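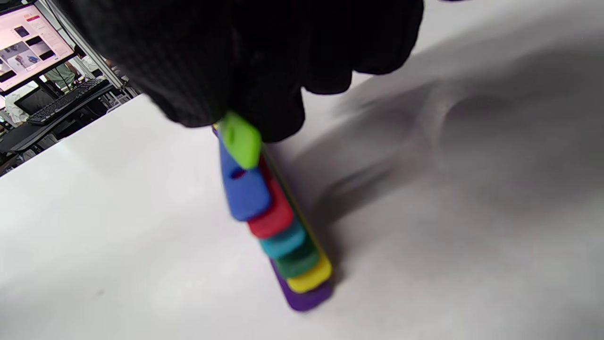
A gloved hand and a stack of colored tiles on a white tabletop.

I have been humming the same bass line since Saturday, and I blame Parnari entirely.

If you haven't run into them yet, Parnari is a band from up the valley that has spent the past few years playing whatever room would have them (I first caught them in the back of a bakery, between the flour sacks and the mop sink, and the sound was terrible and I loved it). Their second album is finally done. It's called Plallilano, it comes out in November on the tiny Singhal label, and on Saturday night they played the whole thing start to finish at the Sterneo, to a room that holds 242 people and felt like it was holding a good many more.

I got there early, thinking I'd stroll in and grab a stool by the wall. Ha! The line was already past the laundromat. I ended up on the left side near the speaker stack, which meant I heard a lot of keyboard and had to guess at some of the words, so take my reports on the lyrics with a grain of salt.

First, the news part. The record has been in the works for about 5 years, on and off, and the band has changed shape in the meantime. They used to be a trio with a drum machine. Now there are four of them, with a real drummer and a second singer who also plays the accordion, and the drum machine only comes out for two songs. I was nervous about that, I'll admit it. The drum machine was half of what I liked about the first album — that cheap little tick, like a clock in a motel room. But the new drummer plays small. Brushes, a lot of rim, hardly any cymbal until the last third of the night, and when the cymbals did come in I felt it in my teeth.

The title track opens the album, and it opened the show too. It starts with the two voices on one note, no instruments, for what felt like a very long time, and then the bass walks in underneath. That's the bass line I mentioned. It's just a few notes going down and one coming back up, and I could play it myself, badly, and I have been doing that on my kitchen counter with two fingers ever since. The people behind me stopped talking about their parking spot as soon as it started, so it works on everybody.

The middle of the set was where the rap came in, and I know some longtime fans have been grumbling about it online. The second singer does most of the verses. She goes fast and keeps her voice low, almost like she's telling you something across a table, and she switches languages partway through one of them without any fuss. I didn't follow every line (see above, speaker stack), but the one about riding the bus home with a wedding cake on her lap got a big laugh, and then the next line made the same people go quiet. I'd like to read that one on paper when the album comes out. The label says there'll be a lyric sheet in the vinyl, with translations.

Not everything landed. There's a slow one toward the end, with a long keyboard part, and it wandered. I saw more than a few people head for the bar, and I would have gone too if I hadn't been wedged in so tight. On record it may be a different story. It followed the loudest song of the night, which is a hard place for any slow song to sit. They also had trouble with the accordion microphone, which popped and then quit completely. The fix was to have her stand at the front of the stage and just play it with nothing plugged in, and the room hushed up, and I'd happily hear the whole album that way.

They played two older songs for the encore. One was the closer from the first album, redone at half speed with the accordion taking the part the drum machine used to have. I'm still making up my mind about it. My friend thought it was the best thing all night and we argued about it the whole drive home, windows down, heater on.

A word about the Sterneo, because I know a bunch of you haven't been back since they redid it. The new floor is nice and level. The coat check is now down the stairs instead of by the front door, and it gets slow right after the show, so keep your jacket with you if you can stand it. The water's free, you just have to ask at the far end of the bar. The bathrooms are still the bathrooms.

As for the album itself, Singhal is putting it out on vinyl and as a download to begin with. There was a table in the lobby taking advance orders, and they had a few copies of the first album too, which has been hard to find for a while. I bought one even though I already own it (mine has a skip on side two from an unfortunate evening involving my cat). The advance orders will ship the same week the record goes on sale, and you can still get on the list through the label's own shop or at the box office window whenever the Sterneo is open.

There are 4 more shows planned before the end of the year, all of them in smaller towns around here, and the last one is back at the bakery. I asked at the table whether there'd be tickets for that one and was told they're going to do it the old way, at the door, cash, until the room is full. Doors will be at six, with the music starting at seven so the bakers can get to bed. The other dates should be posted at the Sterneo and on the band's page once the rooms have all confirmed.

One more thing, for the people who wrote to ask me if the show was taped. There were microphones hung over the crowd, and the person at the lobby table told me the band recorded it for themselves and hasn't decided whether to do anything with it. I hope they do. I'd especially like to hear that accordion number again, coughs and all, and find out if the guy near me who yelled for "the motel one" made it onto the tape. They didn't play it, by the way. I was hoping for it too.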